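Chapter 10
Planning the Simulated Cell Before the Workshop Build

A home or shared workshop rarely has room for a full-size robot to make its first mistakes. For this reason, the build followed in Part 2 of this book begins on a computer. The Rivel project, led by Sabina Jayawardena at the Goltovis shared workshop, spent the month of November in simulation before a single bracket was drilled. This chapter explains how the simulated cell was laid out and how its views were used to decide where the real parts should go.

The first task is to give the large surfaces plain, strongly different colors. Fine texture can be added later. At close range a gripper view may hold little more than two fingers and a flat surface, and color is then the quickest way to tell one panel from the next.

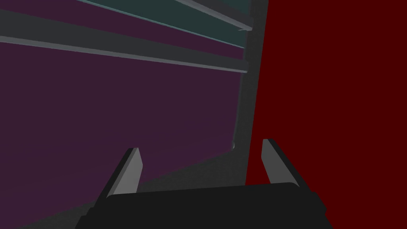

A second task is to set the opening width of the fingers. The Rivel team entered this value by hand and recorded each change in a shared log, which reached 1,106 lines by the close of the project. Readers should begin a log of their own before starting Exercise 23.

Two-arm work brings further demands. One arm may have to support a box while the other stays clear of it, and both must share the space in front of the body. Planning for each arm alone is not enough - the paths must be checked together.

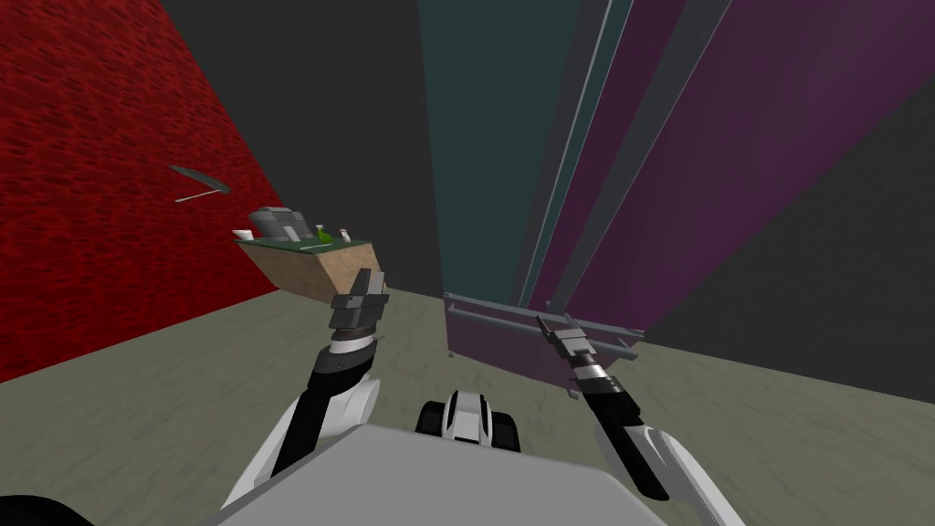
Should a beginner model both arms from the start?
It is better to model one arm, test its reach, and then add the second. Errors in the base position are easier to find when only one arm is moving.

Asanka Gunawardena, who prepared the layout drawings, placed all fixed items first and the movable items last. His drawings give every item a name, a position and a resting surface. An item without a resting surface will fall or float when the simulation starts, and the fault is easily missed in a crowded cell.

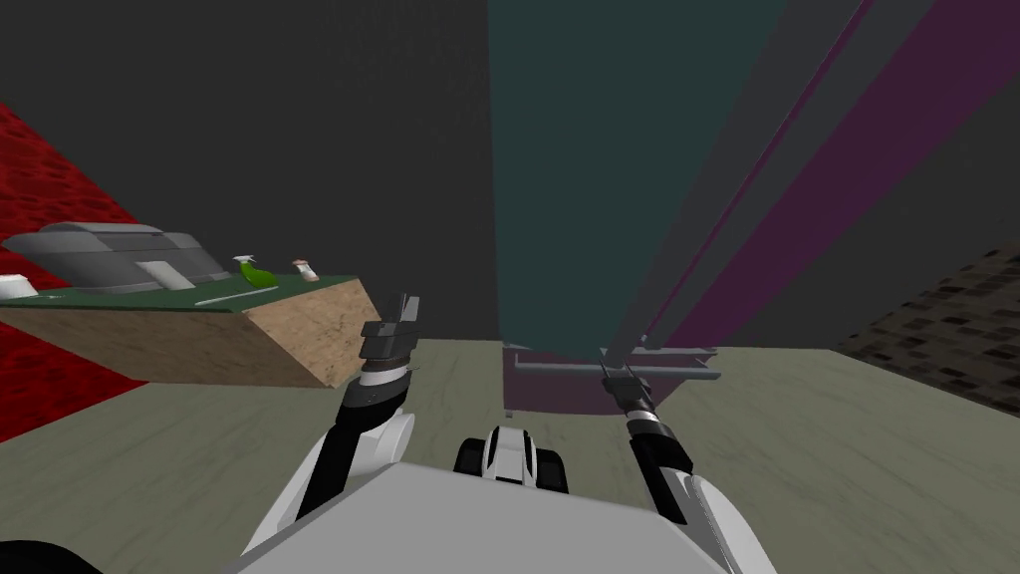 Once the layout has been agreed, measurements may be carried over to the workshop floor. Tape is sufficient at this stage. Mark the base of the robot, then the outline of each fixed item, and compare the distances with the drawing - any difference should be corrected in the model before parts are cut. Section 10.2 sets out the procedure in full.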